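Athletics Department Update: Changes to the Track and Field Season

The Stidton School athletics department has completed its planning for the spring track and field season. Practice opens in March at the Cokent Road track, and the first home meet is set for early April. Families of returning athletes will notice several changes from last year, which are set out in this item. Those new to the program are encouraged to read it in full and to keep it for reference.

Remzi Karakaya returns as head coach for a fourth season. He will be joined by Nouhaila Tahiri, who takes over the distance group after two years with the middle school team at Lekerden. Coach Tahiri ran the 1500 and 3000 meters in college and will also oversee the summer conditioning program. Athletes in the 800 and up should report to her from the first day of practice.

The roster currently stands at 28 athletes, with 9 seniors among them. Registration remains open until the end of the first week of practice. No student will be cut from the team, although entries at invitational meets are limited and will be assigned by the coaching staff on the basis of times and marks recorded at practice and at home meets.

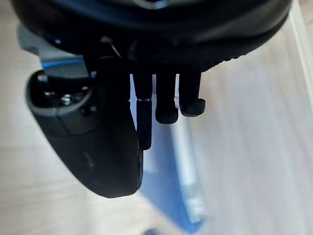 Practice will run from 3:30 to 5:30 p.m. on school days. Throwers will begin at 4 p.m. during the first two weeks so that the infield can be shared with the soccer teams. Athletes who need to leave early for work or family reasons should speak with their event coach before practice begins. Repeated absence without notice may affect meet entries.

The most significant change concerns the relays. In past seasons, relay teams were named on the morning of the meet. This year the 4x100 and 4x400 squads will be named two days ahead, with two alternates for each, and all six athletes will be expected at the exchange sessions. Coach Karakaya asked for the change after last year's conference meet, at which the girls' 4x100 team was disqualified for passing outside the zone.

"We had the speed to place and we did not have the practice," he said. "A relay team needs to know who is handing off to whom well before the bus leaves."

The home schedule consists of 4 meets. The last of these is the Şimşekoğlu Invitational, which moves this year from late April to the middle of May. The new date places it one week ahead of the conference championship, and the department expects a larger field as a result. The order of events will also change: the 3200 meters will be run first, at 9 a.m., in order to avoid the afternoon heat that affected several runners last season. 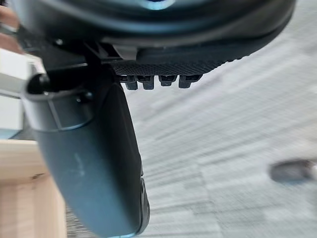 Spectators at the invitational are asked to enter by the south gate and to remain outside the rail while races are in progress. Parking in the lower lot is reserved for team buses until 10 a.m. The Cokent Road lot will be open to all visitors. Seating on the home side is limited to 1000, and the visitors' side will be opened if it is needed.

Each athlete must have a current physical and a signed emergency contact form on file before taking part in any practice -- including the informal sessions held in February. Forms may be returned to the athletics office between 8 a.m. and 4 p.m. A physical completed for a fall or winter sport in the same school year remains valid and does not need to be repeated.

Team uniforms will be handed out during the second week of practice and must be returned within ten days of the final meet. Athletes supply their own shoes. Spikes used on the Cokent Road surface may be no longer than a quarter of an inch, and pyramid spikes are preferred. Longer spikes damage the lanes and will not be allowed at practice or in competition.

Bus departure times for away meets will be posted outside the athletics office and sent to families by email. Athletes who wish to travel home with a parent or guardian must be signed out with a coach at the meet. Riding home with another family requires a written note, turned in to the office by noon the day before.

Questions about training should be directed to the event coaches. Questions about forms, uniforms or transportation should be directed to the athletics office.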